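Call for participants: help us write the house rules for working beside robots

Asance is looking for people to join a small working group at our Posen Street site, starting in February. We'd like to put together a plain, sensible code of practice for people who work within arm's reach of a humanoid robot, and we would much prefer to write it with the folks who'll have to follow it.

You don't need an engineering degree. If you've worked a laundry, a packing line, a hospital linen room or the back of a clothing store, you already know a great deal about how a bench should be kept and what goes wrong at the end of a long shift, and we'd love to hear it. People who have been health and safety reps are very welcome too (and so are people who have argued with one!).

What you'd be doing

The group meets on Friday mornings for 11 weeks, 2 hours at a time, with coffee and something decent to eat. We'll go through our draft, which we call Plimico, one section at a time. It covers who may step up to the table and when, where cables run, what stays on the work surface during a task, how sharp tools are stored, what the lights on an arm should tell a person standing nearby, and who has the last word on stopping. Some of it is good. Some of it was written by three of us in a hurry and reads that way, so please bring a pen and don't be shy.

Between meetings you'll spend a bit of time on the floor watching garment work and marking up the checklist as you go. Questions that sound too simple are usually the ones we've missed.
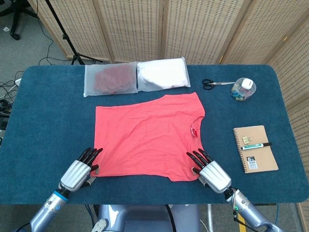

Garment handling at the bench, with a pink T-shirt laid out on the felt.

What we offer

An honorarium of $1522 for the full program, paid in two parts, plus transit or parking. The room is on the ground floor with step-free access. Your name goes on the finished code if you'd like it there, and we're just as happy to leave it off.

Who can apply

Anyone 18 or over who can make most of the sessions. Current employees of Asance or our partner Võ aren't eligible this time around, sorry.

How to apply

Send Nhi La a page or so about your work and one rule you wish your workplace had, quoting reference 511. A voice message is fine if writing isn't your favourite thing. Nhi reads every one and will get back to you either way.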